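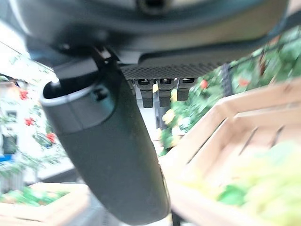
A robot gripper, up close.

What is a witness?

Say somebody steals a bike outside the Tilberg library. You were on the steps eating a sandwich and you saw it go. You're a witness! A witness is a person who saw, heard or even smelled something that helps explain a crime.

What happens first?

A police officer talks to you. Easy questions mostly. Where were you standing? What time was it? What did the person do next? The officer writes your answers down and that's called a statement. You read it over (or a grown-up reads it to you) and you sign it.

Don't know an answer? Say "I don't know." That's a real answer. Guessing makes a mess - the police could go looking for a green jacket when the jacket was blue.

Do witnesses get it wrong?

Yep. All the time, and they aren't lying. Memory isn't like a video. Your brain fills in gaps, and it mixes in things you heard later from freinds. So officers try to talk to each witness alone, and soon.

Jenmont had a famous mix-up in 1945. A baker's cash box went missing and 43 people told the police what they saw. Tall man. Short man. Two men with a dog. The box was behind the flour the whole time. No crime at all.

Going to court

Some witnesses have to go to court. Not all. In Butura County last year 278 people were asked to come in, and plenty of them got a call saying they wern't needed.

If you do go, you promise to tell the truth. Then lawyers ask questions, first one side, then the other. The second lawyer might sound a bit grumpy. You're not in trouble! Testing the story is part of the job. Kids can usually have a helper close by, and in some courts they can talk from another room over a screen.

Breaking the promise on purpose is a crime too. It's called perjury (say PUR-jer-ee). In Butura County the fine can go up to $3000, and a judge can send a grown-up to jail for it.

Words to know
Statement - what you told the police, written down
Evidence - anything that helps show what happened
Oath - the promise to tell the truth
Perjury - lying after you took the oath

Try it

Get a friend to walk through the room, pick up three things and leave. Wait ten minutes. Everybody writes down what they saw, no talking. Then compare.

Next time on Yap Kids: what does a judge do all day?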